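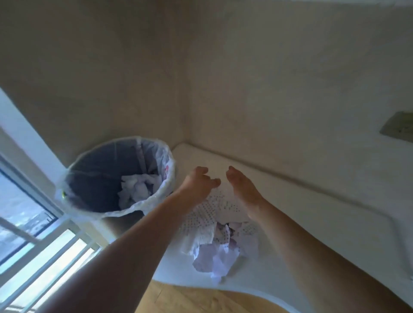
Hidero head-worn kit, trial unit – worth the money for clearing-up tasks?
Forum: Arms, hands and grippers > Kit and services

shimstock
I have the Hidero recording kit on trial until the end of August and need to decide whether to buy. It comes as a headband, a battery pack and an upload account. You wear it, do a household job with your own hands, and Hidero turns the recordings into hand tracks that can be used to train an arm.

Our job is picking up waste paper and putting it in a bin. Crumpled sheets, torn strips, thin stuff that folds when you touch it. I have 183 clips uploaded so far, of which 10 came back rejected. The rejection notice says "low hand confidence" and gives no time stamp, so you can't tell which part of the clip was at fault.

Hand tracks are good in open reach, with both hands above the pile and the fingers clear. They get worse at contact. Once the fingers go into the paper, the index and middle tips drift and the thumb sometimes jumps. I have tried a slower approach and it makes little difference. Has anyone compared it with the Silley wrist units on soft material?

kerf_and_burr
What surface are you working on? We had a bad time with white paper on a white worktop. Tips were fine, but the object masks were useless because the software couldn't find the edge of the sheet. A grey mat fixed most of it.

shimstock
White. I would prefer not to use a mat, as the arm won't have one when it does the job. The printed sheets mask reasonably well because of the dot pattern. Plain crumpled ones merge with the surface wherever the light is flat. Bright green comes out cleanly every time, for what that's worth.

tolerance_stack
You are asking one kit to do two jobs. A head view is for context: where the bin is, which hand goes first, what the other hand is doing. It was never going to give you fingertip contact inside a heap of paper. Buy the Silley pair for that and keep the Hidero for the wide view.

shimstock
The Silley pair costs more than the Hidero, and you have to wear something on each wrist, which changes how people reach into a bin. Bare hands were the reason I looked at Hidero in the first place.

For reference, a two-handed gather with the bagged bin on the left. Left hand flat with the fingers spread, right hand curled over the other side. The plain paper at the front of the heap is where the masks give up.
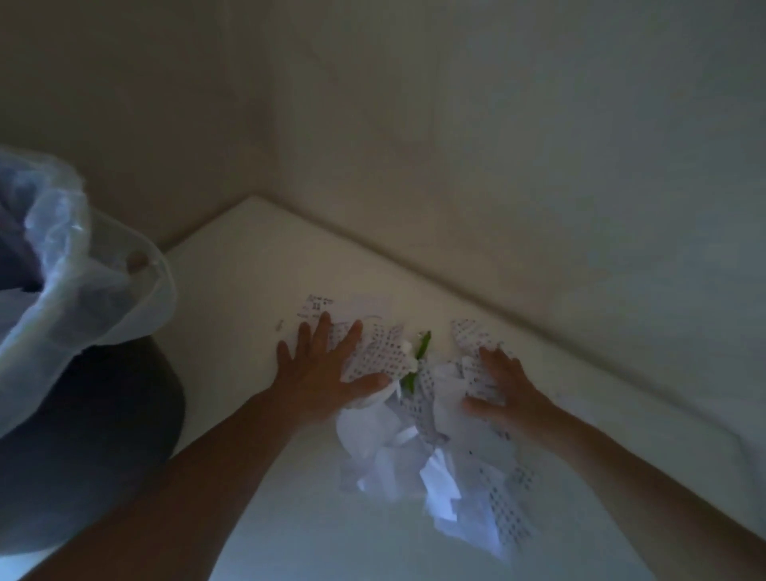
Ourania Karagiannis
I would not blame the head view for all of it. We ran almost 200 clips of cloth folding through the same service and the drift at contact was mostly a smoothing setting. Under Export, turn off "steady hands" and download the raw tracks. They are noisier but the fingertips stay where they should. The setting is on by default and the manual gives it one line.

tolerance_stack
Cloth is a different case. It is one piece. A heap of torn paper is many pieces and the hand is hidden by several of them at once. Raw tracks won't tell you where a hidden finger is.

Ourania Karagiannis
Agreed for fully hidden fingers. Shimstock described index and middle drifting, and in a flat press those are often on top of the paper. I would test it before spending on wrist units.

kerf_and_burr
Does the raw export count against the upload allowance? Our plan stops at 3000 minutes and re-processing used some of it.

Ourania Karagiannis
Not on ours. Re-processing does, raw export doesn't. Check yours, as the trial terms may be different.

shimstock
Re-exported one batch with smoothing off. Index and middle are clearly better on the flat press. The thumb still jumps when it passes under the other fingers, and the right hand is no better when it is cupped. Masks unchanged, as expected.

So it is usable for approach and for the flat press, and poor for the cupped grasp. I have asked Hidero whether rejected clips can be returned with a time stamp. No answer yet.

tolerance_stack
The cupped grasp is the one your arm needs to lift anything.

shimstock
Depends on the arm. Ours has the Trivico two-finger gripper, so it will pinch whatever we show it, and the finger detail gets reduced to an opening width and a wrist angle. I need to know how much thumb error survives that step. Will run it and post the numbers.

kerf_and_burr
If you do, please also try Fikre for the masks. It takes Hidero exports directly and you can label the first view by hand. It is slow, but it held on to plain paper better than the built-in one did for us.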